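Food Packaging and Food Waste in Small Shops of Mornside
Student Project Report, second-year course in Consumer Studies

1. Why we chose this subject

In the first week of the course our group had to find a question from daily life. We buy most of our food in small shops near the student house, and we noticed that the shops differ very much in how they sell fruit and vegetables. In one shop everything is already packed. In another shop you take a bag from a roll and weigh by yourself. We wanted to know if this changes how much food students throw away at home.

Our question was this: do students who buy loose fruit and vegetables waste less of them than students who buy them in packs? We expected that the answer is yes. The results were not so simple.

2. The shops

We chose three shops. Gasto is a small supermarket with a parking place, and it sells nearly all vegetables in packs. Hầu is a family grocery which sells mostly loose goods and also herbs in bunches. Mernavton is a discount shop at the end of the bus line — it has both kinds, and the prices are written by hand.

We asked each shop for permission to stand near the exit between four and six in the afternoon. Gasto wanted a letter from the department, and this took longer than we planned, so the Gasto part was done in December, when the choice of fruit is different. We know this is a weak point.

3. Method

We gave out 156 short questionnaires and got 100 back which were complete. From these students we also asked a food diary for two weeks. In the diary they should write each fruit or vegetable item they threw away, the reason, and if it was bought loose or in a pack. We did not ask for weight, as most students have no kitchen scale. One item means one piece, for example one carrot. For herbs and salad, one bunch or one head was one item.
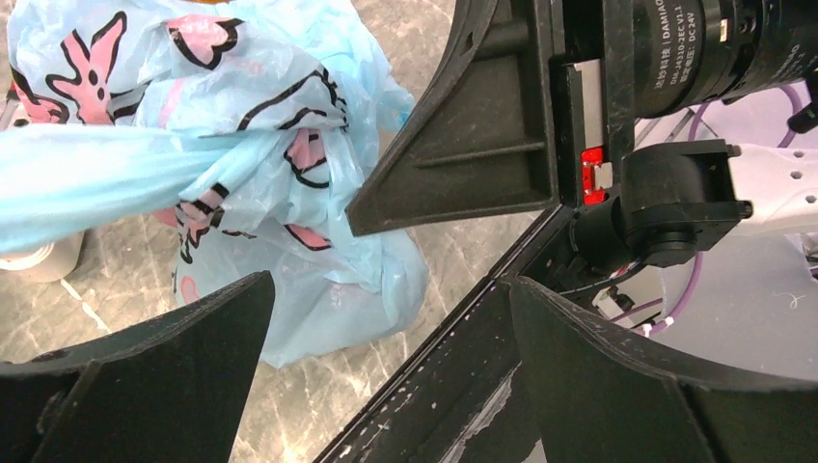

The diaries gave us 379 thrown items in total. We typed them into a table and sorted them by the reason. When the reason was not clear, two of us read it separately and then we compared. In most cases we agreed, and the others we put under "other reason".

4. Results

More of the thrown items came from packs than from loose goods. But the students also bought more in packs, so this alone says little. When we looked only at students who shop mainly at Hầu, they did waste fewer carrots, onions and apples. With herbs it was the opposite. A bunch at Hầu is large, and almost every diary from there has at least one line about coriander.

The most common reason was "forgot it in the fridge". The second was "too much for one person". Only after these came "bad already when I bought it", which we thought would be higher for Mernavton, but it was the same as in the other shops.

Soft fruit was difficult for everybody. Pears appear often in the diaries, many times with the remark that they were hard for days and then too soft in one night.

5. Discussion

We think the size of the portion is more important than the packaging. A student living alone who must buy a whole net of onions will waste some of them, and the same student with a large loose bunch of herbs has the same problem. We sent a one-page summary to the three shops and to all diary writers, and asked for comments.
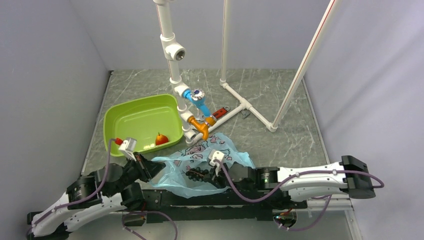

One diary writer answered that our question was put in a wrong way, in her opinion. She buys packs at Gasto when they are reduced in the evening, and she knows already that she will throw a part away, but it is still cheaper than the loose ones. She wrote that for her it is a question of money first, and waste comes later.

We find this a fair remark. We had no question about price, and we would add it if we do the project again. We would also run all shops in the same month, and ask how many people share the fridge.

6. What we would suggest to the shops

Half bunches of herbs, also if the price per gram is a little higher. Onions and carrots loose next to the nets. Hầu has told us that they will try the half bunches after the holidays.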